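Lilar Community Workshop
Home Classes Stories Open Hours Join Us

Teaching an Arm to Tidy Up: A Talk with Erzsébet Fekete

July 4, 2022

When I got to the Lilar workshop the coffee was already made, and Erzsébet Fekete was already apologizing for it. She has run the evening robotics class since it began, and she has a way of starting a conversation in the middle, so that I was still getting my notebook out when she was telling me about table edges.

"They are the thing that worries my students most," she said. "A new student will always want to work right in the center, where it feels safe. I keep asking, what would you do with something near the edge? What if it's lying flat? That is where you learn whether you understood your own arm."

The class has 9 students this term, most of them adults who had never written a line of code before December. They work in simulation, in a project they call Remik, and the job they have set themselves is a homely one: get a single arm to pick up odds and ends from a cloth-covered surface in somebody's house. Fulgencio Garrido, who drove a delivery truck for 31 years before he signed up, is the one who pushed for a house. The practice world that came with the course notes was a gray floor with gray cubes on it, and he couldn't stand it.

"I said, who lives like this?" Garrido told me, laughing. "My grandmother's table had a cloth on it so busy you could lose your glasses for a week. I wanted a cloth like that. And toys! There were always toys."

So they built him his cloth, and Fekete admits she was doubtful until she watched the class try to work on it. The old gray floor had been very forgiving. With all those leaves and scrolls in brown and tan, the students had to slow down and really look before they sent the gripper anywhere, and the arguments over what was lying where got quite lively.

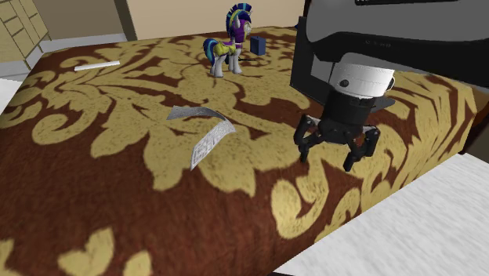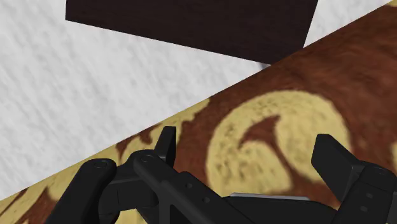 Both views are from Remik, with the gripper open over the patterned cloth and nothing in its fingers.

Two Views, One Arm

I asked why the students bother with a close view of the fingers when they can see so much more from farther back. Fekete put down her cup for this one — I think it's her favorite question.

"From far away you understand the room," she said. "You see the pony, you see the cabinet, you see where the cloth stops. But your hand is small in there, and you can fool yourself about where it is. Up close you have the two fingertips and whatever is between them. You lose the pony completely, and you have to remember that it's still there."

Garrido is fond of the pony, and he talks about it as if it were a member of the class. He has a notebook in which he has written down his attempts at it, 3,389 of them when we spoke, counting the ones the computer ran overnight. "The legs are the trouble," he said. "I go for the middle, then I change my mind and go for the neck, and then my wife calls and asks if I'm coming home."

The flat pieces bring out a different sort of patience. A slim bar lying on the cloth doesn't give the fingers much to get hold of, and Fekete has her students talk the approach through out loud before they try it. She learned that from her first teacher, at a sewing machine repair shop called Paredes, where she wasn't allowed to touch a screw until she had explained what it held.

I wondered if people get discouraged. She thought about that for a while and said yes, of course, usually in the fifth week, and that she brings cake that week. The sessions run long as well. They are meant to finish at 9 and I gather they seldom do, since somebody always wants one more try and the others stay to watch.

As for what comes next, the class would like to put their program on a real arm. They have been saving toward a secondhand Witov, and 5 of the students have offered to build the bench for it. Garrido has already picked out the tablecloth. He showed me a corner of it, folded up in a grocery bag, and asked me not to set my coffee on it.

Lilar Community Workshop | Contact the office | © 2022 All rights reserved | Back to top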